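Vernex Releases Storefront Update for Independent Toy and Gift Shops

MOSQUERA — Vernex, a software developer serving small online retailers, has released version 3 of Oltau, its storefront and inventory application. The update became available to all subscribers in February.

Oltau 3 lets merchants edit product pages, stock levels and shipping rules from one screen. Earlier versions kept these in separate modules. The update also adds scheduled social media posts and a returns form that customers can fill out without creating an account.

"Our merchants asked for fewer screens," said Katherine Henao, head of product at Vernex. "Many of them run a store with two or three people, and they update the site after closing."

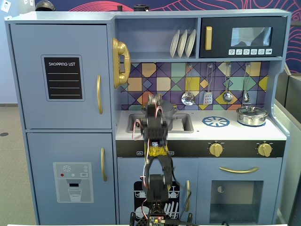

Toy kitchen with a shopping list panel on the refrigerator door.

The release was tested over 2 months by 32 shops, including the online toy retailer Flevska. Flevska moved its full catalog of 1,551 items to the new version during the test period.

"We moved the catalog on a Monday and kept taking orders," said Jairo Lozano, store manager at Flevska. "The size and color options needed some cleanup — the rest came over as it was."

Current subscribers can switch from the account page at no added cost. The previous version will receive security fixes through the end of the year.

Media contact: Rosaura Apaza, Vernex Communications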